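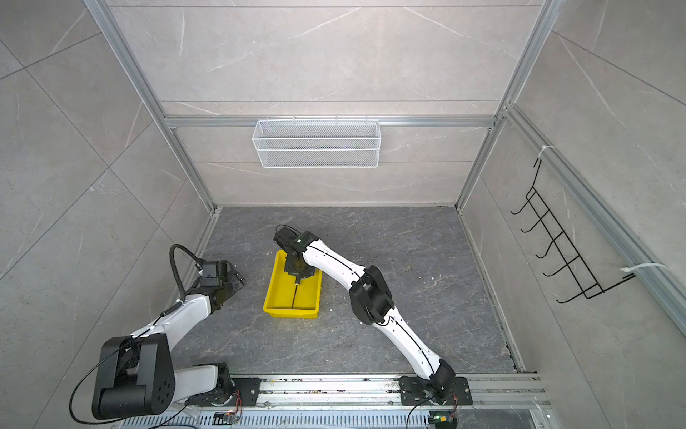
Bonifacio Casado wrote to us in April that the neighbours of Dewan Street still wait too long for the compost bins, and he asked if the second delivery will come before winter. We take this remark seriously.

Progress until 07/01/2024: from the 725 households registered, 600 have received the bin and the printed guide. The colour of the lid was changed to green at the request of the council. Trilex has confirmed the transport for the remaining ones. The workshop at the Pitutus centre is postponed, and we kindly ask to move its budget to the next quarter.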